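How a Movie Gets Its Sound

A movie camera records pictures. Most of the sound you hear in a theater is made later, in a different building. 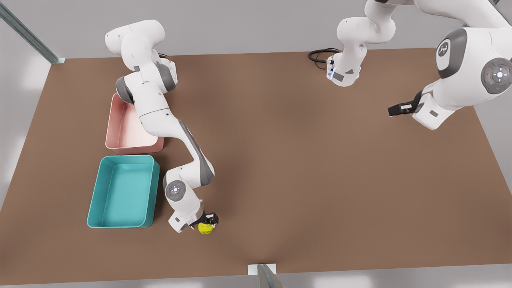 One young reader asked whether the actors' footsteps are real. Usually they are not. The microphone on a set is aimed at voices, so footsteps come out faint or muddy. A person called a Foley artist watches the finished picture and walks in place, in time with the actor. The new steps are recorded and added.

The adventure film The Bridge at Erkport has 467 separate sound effects. Of these, 34 are doors. The studio, Drallmont, used 9 kinds of shoes for the footsteps.

Sounds are stored on tracks. A track is one line of sound that can be made louder or softer without changing the others. Voices go on some tracks, music on others, effects on the rest. Joining them is called mixing — the last big job before the film is shown.

Some effects are not what they seem. Cornstarch squeezed in a leather bag sounds like snow underfoot. Snapped celery can stand in for a breaking bone.

Word to know: sync. Sound is in sync when it happens at the same moment as the picture.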